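**Covering a work table with brown paper — worth it or a mess?**

**jelline_b**
Okay so I finally have a proper work table in the back room and I'm trying to decide on the top. I've been rolling out brown paper over the whole thing, edge to edge, and marking it off in a grid with blue tape so I know where stuff goes when I'm sorting cups and small dishes for the Odska market in March. I love how it looks! My sister says I'm going to be picking bits of tape off forever. Anybody here do this long term? I bought a 600 foot roll so I'm kind of committed, ha.

**plomar_kid**
I've done brown paper for years, mostly for glazing and packing. It's great. You can write on it, you can wipe clay dust off it once or twice, and when it's gross you rip it off and start over. My only advice is to pull it tight before you tape the underside. Loose paper makes little hills and anything with a narrow foot will wobble.

**U_Lagos**
Gonna be the grump here. Paper is fine for wrapping gifts. For a table you use every day, get a cutting mat or a piece of vinyl. I went through paper for one winter and spent $50 on it, and a mat would have been about done paying for itself. Also blue tape lifts. Every time I slid a box across mine the corner of a strip came up and stuck to the box.

**jelline_b**
@U_Lagos I mean... I lift things, I don't slide them. But fair. Did you burnish the tape down or just press it with your hand?

**U_Lagos**
Hand. And no I'm not going to go buy a burnisher for tape lol

**plomar_kid**
Back of a spoon, Uriel. It takes a minute.

**zou_and_co**
Can I ask why a grid at all? I just pile mine up by color. I packed 136 cups last spring with no lines on anything and broke one (dropped it in the driveway, so that's on the driveway).

**jelline_b**
Because I lose my place! I get a phone call, I come back, and I have no idea which ones I already checked for chips. With squares I go left to right and the checked ones stay on the right. I don't need a lot of squares either, a few strips across and a couple the other way and I'm good.

**birsen_s**
Hi, Birsen Sezer here, I run the Tuesday-never-again packing nights, some of you know me :) I'm on team paper AND team tape. Keep the grid rough. I used to measure mine and it was a total waste of an evening — your eye only needs a line to aim for. Five strips is plenty. Here's one with a ribbed white cup right up where two of the lines cross: 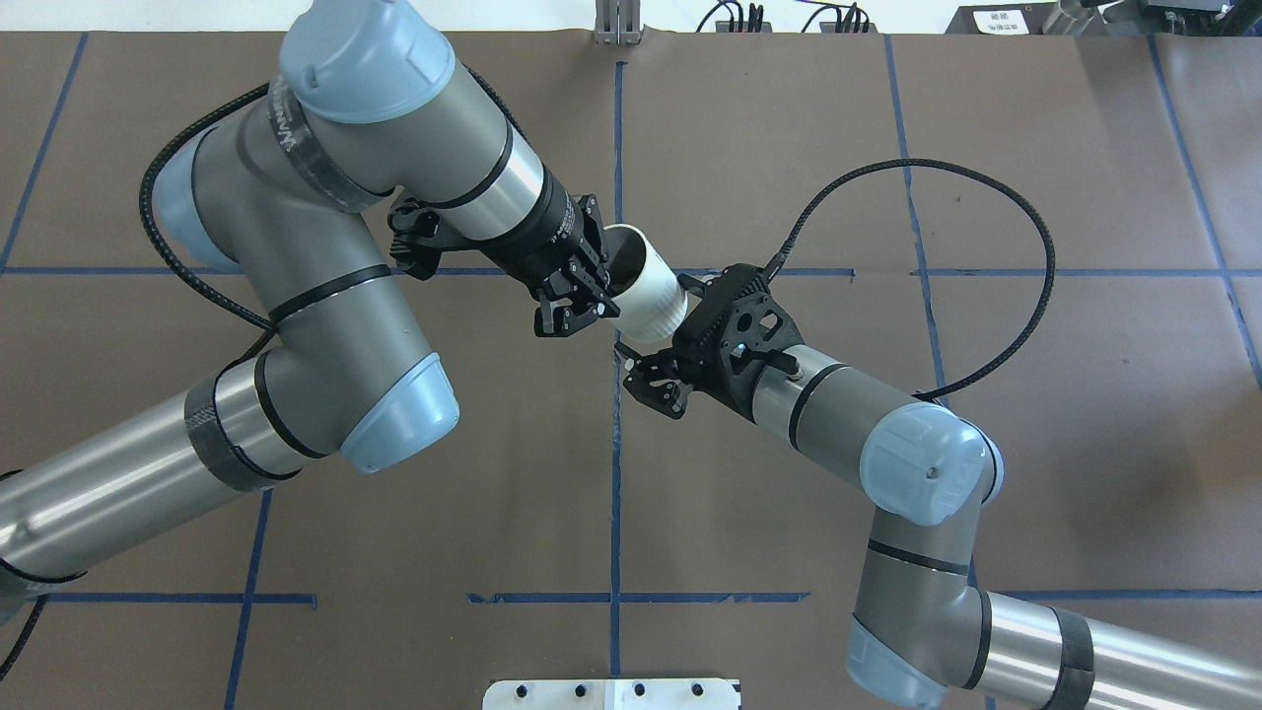

*White cup on its side, in mid-handoff over the brown paper and blue tape.*

The blue really pops against the brown, which is why I'd skip the beige masking tape. I tried it and could barely find my own lines after dinner with the lamp on.

**zou_and_co**
Oh I like a ribbed cup. Ok the blue does read nicely. Still piling mine up by color though.

**U_Lagos**
Looks tidy, I'll give you that. Ask me again after a month of coffee rings.

**jelline_b**
Coffee is banned from the table, Uriel!! Thanks Birsen, that's pretty much the layout I was going for, I'll stop fussing with the ruler. Next question is storage, because a roll that size does not fit in any closet I own. Standing up in a corner or hung on a dowel?

**plomar_kid**
Dowel, if your wall can take it. Mine's on two shelf brackets at the short end of the table and I just pull and tear.

**birsen_s**
Standing up works too, just put a rubber band on it or it'll unroll itself across the floor at 2 a.m.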